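Notebook, Thevar room, July
Entry 61 – square dish, white table

Start 10 am. Meifang had wiped both tables before I got in. Swapped the round saucer for the square dish from the Wanden box, the brownish one with the thin dark rim. It rocks less than the saucer did and the rim shows up well against the white top.

Glare is still a nuisance. The glaze picks up the overhead lights in a broad pale patch. Tried turning the dish a quarter each way, 3 times in all, and the patch stayed on it every time. Elango suggests a matt one from Testarex. Saranya would sooner have one bank of lights switched off. Left as it is for now.

Orange pieces are kept in the lidded tub on the shelf, label says 300 g. Take one out at a time and put the lid back on. Emiliano left it open over lunch and the top layer dried out, so those went in the bin.

Layout for the rest of the morning: dish towards the middle, one piece well away from it on the right, clear table between the two.
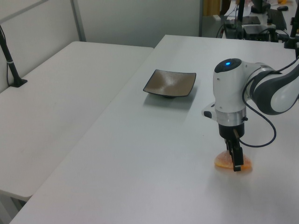
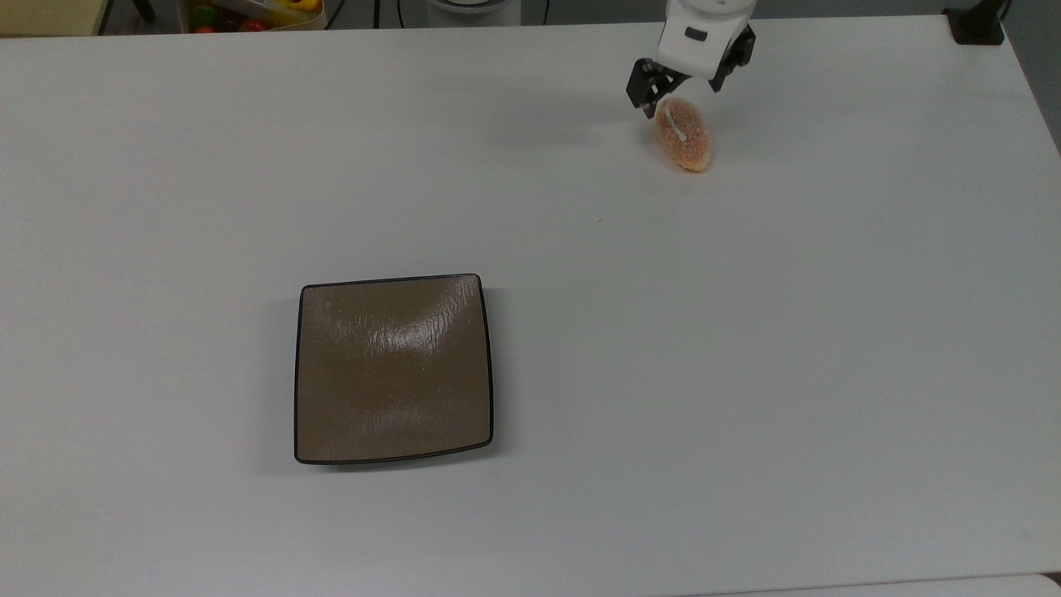
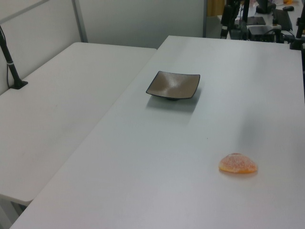
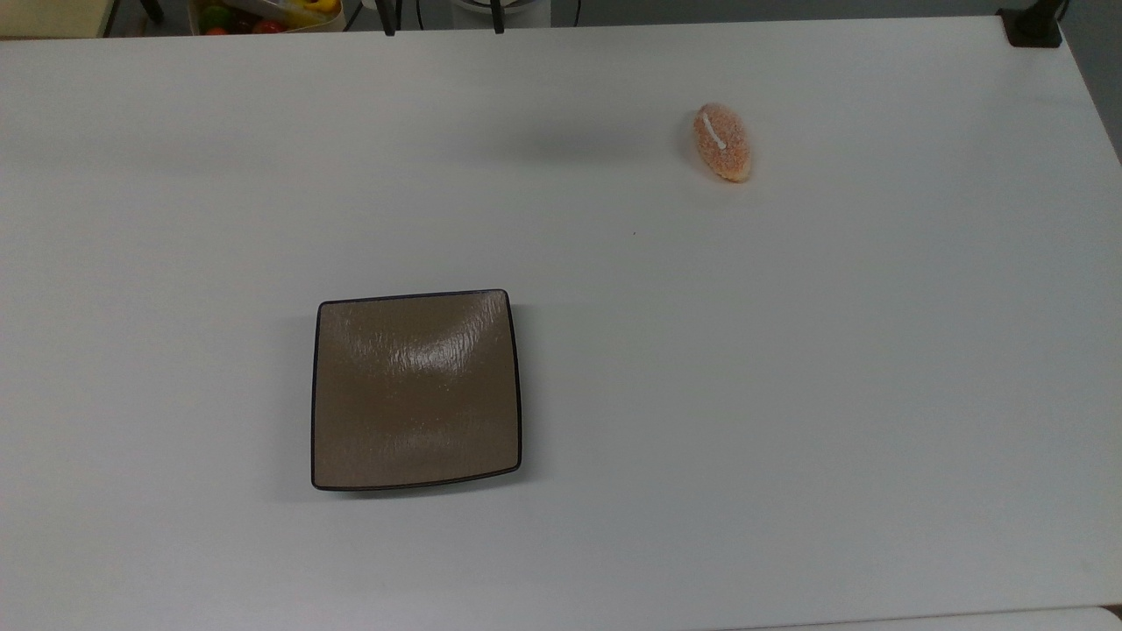 Square dish and one orange piece, white table.

To do
Ask Hortensia whether the Wanden box has a second square dish – the packing slip only says "assorted".
Price of matt dishes, Testarex.
New cloths. The blue ones leave fluff on the table.
Write the date on the tub when a fresh one is opened.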